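Floor first, says the woman who wants to retrain your housekeepers

By Wálter Arango
October 29, 2026

Ese Okonkwo has been talking for a good while before she gets to the wastebasket, and when she does she leans forward as if we had finally reached the interesting part.

"Everybody cleans around it," she says. "They leave it under the desk or beside the bed, and they walk to it with a can, and they walk back, and they walk to it again with a tissue. Watch anyone do a room. They make the trip over and over. So move the basket to the mess."

I tell her this sounds like something my mother would have said for free. Okonkwo charges $700 a day.

"Your mother was right," she says. "Did you do it?"

I did not, as it happens. But I'm not a hotel, and the question I came to ask is why a hotel should pay to hear it. Okonkwo runs a training program called Clamitance, which teaches room attendants an order of work for the checkout clean. It began with a few independent properties, and since September it has been in use at the Dollari, the midsize hotel where we are sitting, in a breakfast room that smells strongly of waffles. The program takes two days. There is a workbook, which I have read. There is also a laminated card, which says most of what the workbook says.

The order goes like this. You open the door and you do not touch the bed. You take the basket to the middle of the floor and you clear the floor completely, wrappers, cans, paper, used slippers, whatever the last guest let drop. Then surfaces. Then linen. Vacuuming comes at the end, as it does everywhere.

Most attendants I've spoken to over the years strip the bed first. It's the biggest job and it changes the look of the room fastest. Okonkwo thinks this is a mistake.

"You pull the sheets off and where do they go? On the floor, for a second, while you do the pillowcases. Now you have a sheet on top of a candy wrapper. Or the duvet hangs down the side and there's a bottle cap under it, and the attendant doesn't find it. The next guest finds it, barefoot."

How often does that happen? She has a number ready. Clamitance, she says, has looked at 2,983 rooms after cleaning, and litter left on the floor is the fault her inspectors write down most.

I ask who the inspectors are. They are Okonkwo and her business partner, Jhair Tello. I ask whether they inspected rooms cleaned the old way and rooms cleaned the new way at the same hotel in the same weeks. They did not. I ask whether they knew, when they walked into a room, which way it had been cleaned.

"Usually, yes," she says. "It's not a drug trial."

No, and I wouldn't hold it to that standard if the brochure didn't. The brochure says the program is "proven." Okonkwo says Tello wrote the brochure. When I reach him by phone later, he says the word was hers, and that in any case every client has renewed. I ask how many clients have come up for renewal. He says he'd have to look, and I am still waiting.

The claim I find hardest to swallow is the time. The card says 90 seconds for the floor. I have seen hotel floors that would eat that up before you had found the second slipper.

"It's for a normal room," Okonkwo says. "One or two people, one night, takeout. If there's been a party you throw the card away."

What is a normal room?

"Some cans. Food packaging. Tissues, always tissues. The disposable slippers, because people put them on once and then kick them off in two different directions. I don't know why they do that. You never find them next to each other."

She is good on this kind of thing, better than she is on her figures. She worked as a room attendant for years before she began teaching, and she can tell you that a crushed can should be picked up with the opening facing up, that a white tissue on a white duvet is harder to see than a white tissue on brown carpet, and that snack wrappers are worse than they look, since they are light and slide away from your hand when you go for them in a hurry. She says to pinch the wrapper at the thick part, where it has folded over. I tried this at home with a chip bag and I'll give her that one.

She is also firm about slippers. Paper and cans go in first and slippers last, on top. Put them in early and they spring up and take all the room, so everything after them balances on the rim and falls out on the way to the cart. I asked whether the slippers couldn't go straight into the cart bag. They could, she said, if the cart were at the door, and in her experience the cart is never at the door.

Kevin Rivadeneyra supervises the third and fourth floors at the Dollari and took the two-day course along with his staff. He joined us for part of the conversation, and he was polite about it in a way that made me want to talk to him again on his own, so I did.

"The basket thing is fine," he says. "Half of my people did that already. Now they do it and there's a card that says to."

And bed last?

"That one I argued about. The bed is the heavy part. You want to do it when your back is fresh. If you bend for the floor, then bend for the shelf on the nightstand, then bend for the bed, that's a lot of bending before you even lift a mattress corner. She says it's the same amount of bending whatever order you do it in. Okay. It doesn't feel the same."

I put this to Okonkwo. She doesn't dismiss it, though her answer is not one I'd pay for either. She says attendants who feel strongly can strip the bed second, after the floor, and leave the surfaces for later. I point out that this is a different order from the one on the card.

"The card is where you begin," she says. The workbook says the card "must be followed in sequence." I read her the line. She laughs and says the workbook is being revised.

Rivadeneyra's other complaint is about the carpet. The Dollari's is a beige-brown that was presumably chosen to hide things, and he says it hides them from the staff as well. Crumpled brown paper, the kind that comes around a sandwich, is close enough to it in color that you can step on it. He'd rather have a brighter bulb in the lamp by the bed than another training day. Management, he says, has heard this from him before.

I asked Okonkwo if a brighter bulb would do as much as her course.

"It would help," she says. "I'd tell them to buy it. But you can have all the light you want and if you drop the bedding on the floor you won't see what's underneath."

That's fair. It is also, I notice, an argument for a laundry bag.

Then there's Flindier, a rival outfit whose training puts the bathroom ahead of everything and treats the bedroom floor as something that takes care of itself when the vacuum comes out. Okonkwo is scathing. A vacuum does not take care of a can, she says, and it will swallow a tissue and choke on the second one. I have no reason to think Flindier's order is any better. I haven't seen its evidence and I suspect that it also consists of two people with clipboards who know what they'd like to find. What strikes me is that both companies sell sequence as though it were the scarce thing, when every attendant I have interviewed says the scarce thing is minutes per room.

I say so. Okonkwo is quiet for a bit.

"I can't sell them more minutes," she says. "The hotel decides that. I was given a certain number of rooms too, when I did it, and nobody came to ask me. What I can do is make it so you don't cross the floor five times for five pieces of garbage."

Does she worry that a hotel will take whatever time she saves and add another room to the list?

"They do that," she says. "Some of them. I put it in the contract that they shouldn't."

Can she enforce it?

"No."

It was the most convincing thing she said all morning, and it isn't in the brochure. The Dollari's room quota hasn't changed since September, according to Rivadeneyra. He did not sound as though he expected that to last.

We went upstairs afterward. She showed me where she likes the basket, well out from the bed, with clear carpet on all sides so it can be reached from any direction. She showed me how a duvet corner hanging down by the nightstand can cover the place where people drop things in the night. She checked the open shelf of the nightstand, and then ran a hand behind the lamp, and told me about phone chargers for longer than I needed.

I don't doubt that she knows how to clean a room. I'd let her teach my own household tomorrow, slippers last and all. Whether knowing how is worth $700 a day to a hotel whose staff mostly knew it already, I can't say from what I was shown, and neither, I think, can she. Tello has promised to send me the renewal figures.
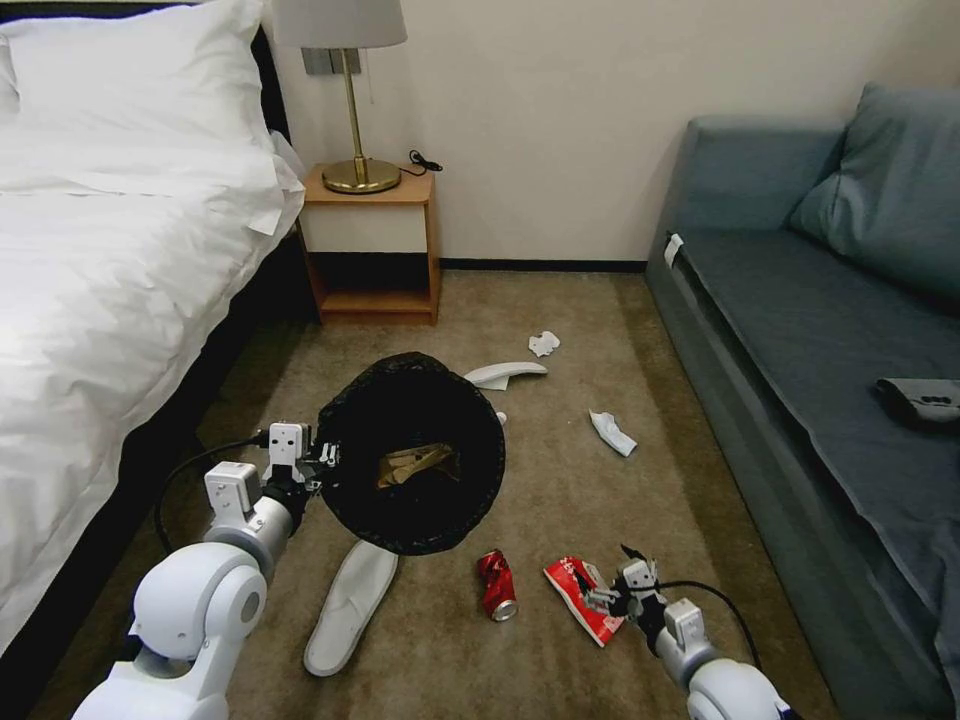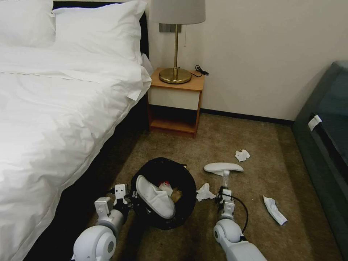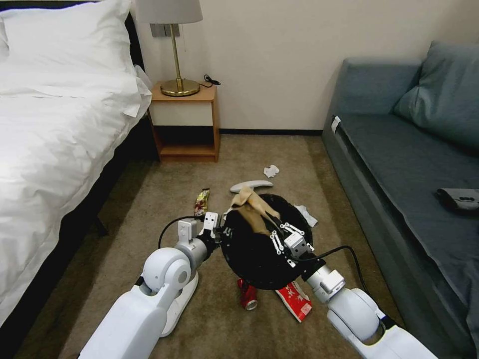

One room at different moments, with the bed at left and the lamp on the wooden nightstand next to it.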